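Bevside Releases Motport 2, a Room Planning Tool for Home Robots, and Asks Buyers to Doubt It

Apr 4, 2023 - Bevside today released Motport 2, the second version of its path planning and scene testing software for small indoor robots. The company would like to say at the outset that it doesn't believe most of what gets said about software of this kind, including some of what it said itself when the first version came out in November.

That earlier announcement promised that a robot tested in simulation would be "ready for any home." It was a poor sentence and Bevside has taken it off its website. A planner that does well in a made-up room has done well in a made-up room. Whether it does well in a kitchen in Merkley with a wet floor and a dog is a separate matter, and the only way to find out is to go to the kitchen.

"I get a demo video in my inbox every week, and every one of them ends with the robot parked neatly where it was supposed to park," said Madhu Semwal, who leads planning software at Bevside. "I'd like to see the runs they threw away. We're going to publish ours."

Motport 2 takes a floor plan or a scanned room, builds a test scene from it, and runs the customer's own planner through that scene under changing light, furniture and sensor noise. It ships with 60 room templates. The new version can run some 4,000 trials overnight on one office workstation, and it writes a report that puts failed runs on the first page. In the old version they were in an appendix, and customers told us they never opened it. 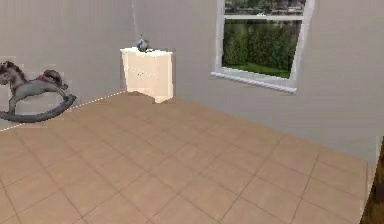
Perception is the part of the release Bevside trusts least. Simulated rooms are tidy and evenly colored, and a vision model trained on them can learn habits that fall apart in a real house. Large beige tiles with clean grout lines give a model an easy grid to follow, and a planner may lean on that grid without its authors knowing. Objects can give the game away too. The rocking horse by the left wall has a faint pale halo around its outline, the sort of edge a detector could learn to look for in place of the horse. Motport 2 includes a check that changes floor patterns and object edges between trials and reports how far the results move. If they move a lot, the model was probably reading the rendering.

Windows are another weak spot. Motport 2 can change the light that comes through a window, but it doesn't model glare on glass well, and it handles mirrors badly. Teams that need either one should test on hardware and shouldn't accept a simulated result from Bevside or from any other vendor.

The control side has had smaller changes. The planner interface now accepts a stop command at any point in a path, where the first version waited for the end of the current segment. Customers asked for this repeatedly and should have had it sooner. Curved furniture legs and rockers are now treated as full obstacles down to the floor, after testing showed the old collision shapes left gaps that a low robot would try to drive through.

Bevside ran Motport 2 against its own test robot in three furnished rooms at its Mbeki lab. In two of them the simulated and real failures were close to each other. In the third, a carpeted room, they weren't, and the company doesn't yet have a good explanation. The logs from all three rooms are included with the software, with nothing removed.

"Somebody will ask me if this makes robots safe," Semwal said. "No. It finds certain mistakes earlier and for less money. If a salesperson tells you more than that, ours included, ask for the logs."

Motport 2 is available now to current customers at no added charge. New customers can request a trial copy through the Bevside sales office. The trial includes every room template and the full failure report, and it doesn't require a call with a sales representative.

About Bevside

Bevside makes planning and testing software for indoor mobile robots. It doesn't build or sell robots.

Press contact: Bevside Press Office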